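Diario de la sala 3. Jueves

La jornada se inicia a las 9 horas con la apertura de la sala y la revisión del parte anterior, en el que constaban dos asuntos pendientes: la limpieza de la mesa de tablero gris y la devolución al almacén de los objetos pequeños utilizados durante la semana. Se procede en primer lugar a lo segundo, por ser lo que más espacio ocupaba en el armario auxiliar.

Los objetos procedentes del lote Tanoli se guardan en su caja original. Los adquiridos a Ukico pasan al estante bajo, a la espera de etiquetas nuevas, pues las antiguas se desprenden con el uso y dos de ellas habían aparecido ya en el suelo. Se deja constancia de que la hoja de préstamo número 182 continúa sin firma de devolución. Se ha remitido aviso al servicio correspondiente.

A media mañana se limpia el tablero con paño húmedo y jabón neutro. Queda una marca tenue cerca de una esquina que no cede. Se descarta el empleo de disolvente hasta recibir la ficha de mantenimiento de Veneck, solicitada en febrero y reclamada de nuevo en el día de hoy. La cortina negra se cepilla de arriba abajo, sin descolgarla. El polvo se acumula sobre todo en la parte inferior de los pliegues, y conviene anotarlo para la próxima limpieza general.

Terminadas estas labores, se dispone sobre la mesa un conjunto reducido de objetos, uno de ellos amarillo, conforme a la norma interna de no ocupar más superficie de la necesaria. 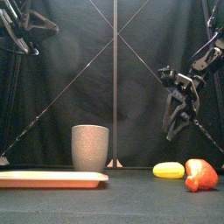
Desde el turno de tarde se hizo saber que la norma resulta razonable para las piezas, pero insuficiente para el orden de la sala, y que de poco sirve una mesa despejada si las cajas vacías quedan junto a la puerta. Se pidió, además, que la cortina no volviera a cepillarse por la mañana, a fin de que el polvo no se deposite sobre el tablero recién limpio.

Ambas observaciones se aceptan. En lo sucesivo la cortina se atenderá al término de la jornada y la mesa se repasará al día siguiente, antes de colocar nada sobre ella. Las cajas vacías se trasladan al pasillo interior, donde permanecerán hasta la recogida que efectúa Standgate. No se ha confirmado la hora de dicha recogida.

Se revisa también la iluminación. Sobre la tela negra se forman zonas grises de luz que en opinión de quien suscribe no perjudican el trabajo, aunque se consultará si procede modificar la orientación de las lámparas. Entretanto no se toca ninguna.

Material consumido: dos paños y un rollo de cinta de papel. Queda jabón suficiente para el resto del mes.

Se cierra la sala a las 19 horas. Pendiente para mañana: etiquetas del estante bajo, respuesta sobre la hoja de préstamo y repaso del tablero a primera hora.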